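4. Household words in the second language

4.1 Background to the interviews

The previous section dealt with words for family and for weather. In this section we look at the words people use for small things kept in a home, and we ask how these words change when a family has lived for many years between two languages. Such words get little attention in studies of language contact, where the larger part of the work is on grammar and on pronunciation. We think they deserve more, as they are used every day, mostly between people who know each other well and seldom correct each other.

The material comes from Mirnetier and from the smaller town of Gallari, on the other side of the river. In both towns we spoke to adults who grew up with another language at home and who learned English at school or later at work. In total 128 people took part. Of these, 43 were interviewed a second time, in their own kitchen or living room, by the same person who had spoken to them first. All interviews were recorded with sound only and were written out in full. The collection has been given the name Flukov, after the street where the first talks were held, and we will use this name in the rest of the paper.

The first talks were long and had no fixed list of questions. The speaker was asked to tell how the home is cleaned, where things are put away, and who decides on this. Ilango Sastry carried out most of the interviews in Gallari, where he already knew several of the families, and it is clear from the recordings that the speakers there were more relaxed. We come back to this difference in section 6. For the moment it is enough to say that the Gallari talks are longer and contain more jokes, more stories and more words from the home language.

4.2 General words and exact words

English offers many exact words for things that hold other things: box, case, chest, cabinet, cupboard, drawer, tray, bin, basket, and so on. A speaker who has learned English as an adult does not need all of them. In our material we find that most speakers choose two or three and let these do the work of the others. The choice is not the same for everybody, but within one household it is very stable. If the mother says "box" for a cupboard, then the grown children also say "box" when they talk to her, even when they use "cupboard" with the interviewer a minute later.

One speaker in Mirnetier, a retired tailor, explained it in this way: "In this house a box is a thing with a door. Outside of this house I say cupboard, so that people will not look at me." Her daughter, interviewed separately, gave nearly the same account and added that her own children find it funny.

The word "drawer" deserves a short remark. It is learned late by many of our speakers, and some avoid it because they are unsure how to say it. Instead they use the name of the whole piece of furniture for the part, so that "put it in the cabinet" may mean that it should go in the second drawer from the top. Iyengar, whose earlier study of shop workers used the same method of second interviews, noted a similar habit with the words "shelf" and "rack". She considered it a gap in vocabulary. We are less certain. Several of our speakers know the word "drawer" very well and still do not use it at home.

There is also the opposite case, where the part gives its name to the whole. A small wooden cabinet with two drawers, of the kind that stands on the table in Figure 2, would be "the drawers" for some speakers and "the little drawer" for others, with no separate word for the body that holds them. Both forms are found among people who have lived here since childhood, so that we can't treat them as mistakes made by learners. The second form was heard more in Gallari than in Mirnetier.

4.3 Names of drinks and fruit

Food words behave in another way. Here the English word is often known early, from shopping, and the home word stays in use for cooking. Lemon is a good example. Almost every speaker says "lemon" when the talk is about buying, and many go back to the home word when the talk is about a dish or about a cold in the throat. The change may come in the middle of a sentence, and the speakers do not seem to notice it. When Ilango Sastry read a passage back to one man, the man did not believe that he had used two words for the same fruit.

Drinks sold under a brand name make a third group. The brand is usually said with the sounds of the home language, and among older speakers one brand may stand for every sweet drink with gas in it. Younger speakers know this and repeat it when they imitate their parents. It is one of the few words in the Flukov material which people told us about without being asked — they seem to enjoy it, and they see it as something that belongs to the family.

We must be careful with the numbers here. The written interviews gave us 2000 uses of household words that two readers could agree upon, and food words make up only a small share of these. Uses on which the readers did not agree were left out. Most of them were from the Sunday talks, when several members of a family were at home and spoke at the same time, and it was difficult to decide who was the speaker.

4.4 The tray and related words

The last word that we discuss is "tray". It is known to nearly all speakers, but its limits are wide. It may cover a flat dish, a low open box for letters, the lid of a biscuit tin and, in one family, a drawer that has been taken out of its place. What these uses share, in our view, is that the thing is low, open at the top and can be carried with both hands. The material and the colour play no part in it. 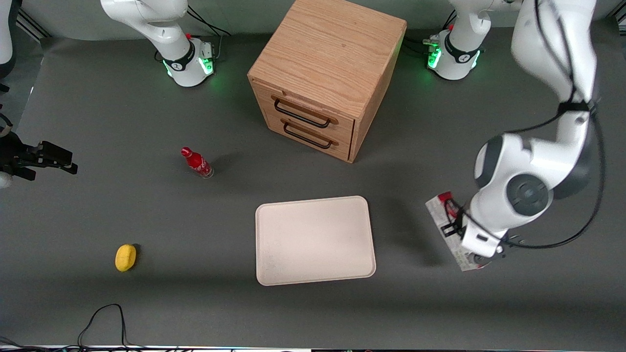
Speakers who had worked in a restaurant or a hospital kept the word to a narrower meaning, and some of them corrected other members of the family during the second interview. These corrections were friendly, but they rarely had an effect. By the end of the same talk the wider meaning had normally come back, also with the person who had made the correction. The same thing happened with "cupboard" in two households in Mirnetier, and we take up these cases again in section 5, together with the words for rooms.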